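How to Clean a Stainless Steel Double Sink (and Keep It Looking Nice)

By Angharad Prydderch

I have had a double sink for most of my grown-up life, and I will admit that for a good many of those years I thought it cleaned itself. All that soap and hot water goes through it every day, so how dirty could it be? Then my friend Sena came to stay in May, ran a finger along the bottom of the big basin and gave me a look I still remember. I have been doing it this way ever since.

You will need dish soap, baking soda, white vinegar, a soft sponge, an old toothbrush and 3 clean cloths. Please leave the steel wool in the cupboard!

Start by emptying both sides. Wash whatever is waiting there, dry it and put it away, so that you aren't splashing baking soda over your clean bowls. Rinse the steel with warm water and wipe it down with a soapy sponge, walls and all.

Next, sprinkle baking soda over the damp steel. Look closely and you will see fine lines running one way in a brushed finish, a bit like wood grain. Rub along those lines with the sponge, gently, and go back over any dull patches a second time. I usually do the big basin first and have a sip of tea before I start on the little one. 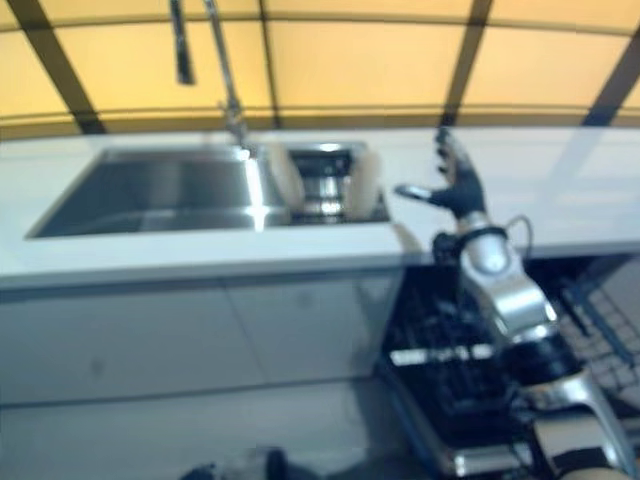

A large basin on the left and a smaller one with a drain strainer on the right.

Now for the strainer, the part most of us would rather not think about. Lift it out, tip the crumbs into the trash and let it sit in a cup of vinegar while you scrub around the drain with the toothbrush. Ten minutes of soaking is plenty. Then brush in between the ribs and rinse it well – you may be surprised at what comes out.

The faucet needs only a soft cloth and a drop of soap. Do take your time around the base, where water likes to sit and leave a chalky ring. If yours has a pull-down spout, wipe the underside of the head too, and rub any little nozzles with your thumb to loosen the scale.

Rinse everything, the divider included, and dry it with a fresh cloth, again following the grain. Drying is the step I skipped for years, and it makes the biggest difference to water spots. I keep my cloth on a hook beside the sink, and a quick wipe after supper keeps things pleasant until the next proper scrub.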